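Objet : Re: [histoire-rugby] Registres de matchs du club de Durnau 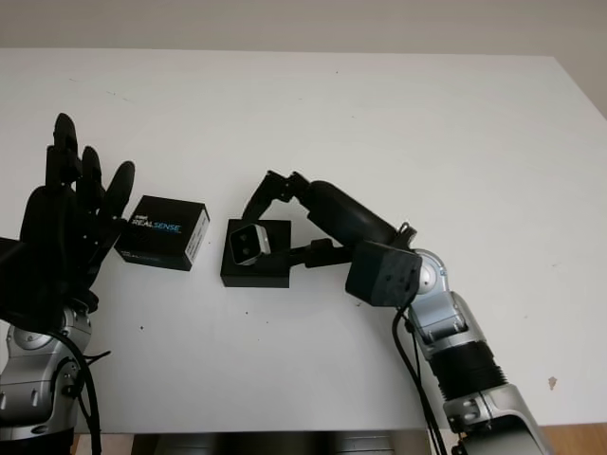

Main noire à quatre doigts dressés, boîte Intel RealSense sur la table blanche.

Bonjour à tous,

Je réponds à Engelbert, dont je recopie le message plus bas pour ceux qui se sont abonnés entre-temps.

J'ai repris les registres du club de Durnau depuis la première saison conservée. Le dépouillement des feuilles de match est terminé pour l'équipe première. Cela donne 316 rencontres, amicaux compris. Pour la réserve, j'en suis à la moitié environ et je ne donnerai pas de chiffre avant d'avoir fini.

Sur le joueur Ziółkowski, voici ce que je peux dire. Il apparaît pour la première fois comme remplaçant, puis au poste de troisième ligne aile pendant presque toute une saison. Le nom est écrit de quatre façons différentes selon le secrétaire de séance : Ziolkowski, Zolkowski, Siolkovski et une fois simplement « Z. ». Je les ai rapportées à la même personne quand le poste et l'adresse concordaient. Il reste deux feuilles où il y a un doute, car un frère jouait au même moment en réserve. Je les ai laissées de côté, ce qui porte son total à 20 sélections certaines en équipe première.

Il n'a pas été capitaine. La mention « cap. » en face de son nom, qui a été reprise dans la plaquette du club, se rapporte à la ligne du dessus. Sur l'original, le secrétaire a écrit en biais et la mention déborde. Sur la photocopie qui a circulé, on ne s'en rend pas compte.

Pour le match contre Plikura, la feuille existe mais elle n'est pas signée par l'arbitre. Le score inscrit est une défaite de 2 points. Le journal local donne un match nul. Je penche pour la feuille, le journaliste ayant aussi interverti les deux arrières, mais je ne l'affirmerai pas sans une autre source. Si quelqu'un a accès au fonds de Plikura, cela m'intéresse.

L'affluence de 2 367 spectateurs pour la finale vient du livre de caisse, donc des billets vendus. Les membres du club entraient sans billet et ne sont pas dans le total. Il ne faut donc pas la comparer avec les chiffres de presse des autres finales, qui sont des estimations à vue.

Le tableau des feuilles dépouillées est dans le dossier commun, sous le nom Prondeo comme les précédents. La colonne F contient la graphie exacte du nom, la colonne G la forme retenue. Merci de ne pas corriger la colonne F, même quand la faute est évidente. Les remarques vont en colonne K.

Je serai aux archives vendredi matin. Si vous voulez que je vérifie une page, envoyez-moi la cote avant jeudi soir, le magasin ne sort plus rien après 11 heures.

Bien à vous,
Siyabonga Pretorius

Engelbert Rainer a écrit :
> Bonjour,
>
> Je prépare la notice de Ziółkowski pour le recueil de
> septembre et je bute sur trois points.
>
> 1. La plaquette du club le donne capitaine pendant une
> saison. Je ne trouve rien dans la presse qui le confirme.
>
> 2. Le match contre Plikura est compté tantôt comme une
> défaite, tantôt comme un nul. Quelqu'un a-t-il vu la
> feuille ?
>
> 3. D'où vient le nombre de spectateurs de la finale ? Il
> est trop précis pour avoir été relevé par un journaliste.
>
> Il me manque aussi sa date d'arrivée à Durnau. La famille
> n'a gardé que sa licence, et le haut est illisible.
>
> Merci d'avance,
> E. Rainer

P.-S. pour Engelbert : pour la date d'arrivée, je n'ai rien. Le registre des licences commence après ses débuts. Essayez la liste du personnel de la filature, deux autres avants y travaillaient.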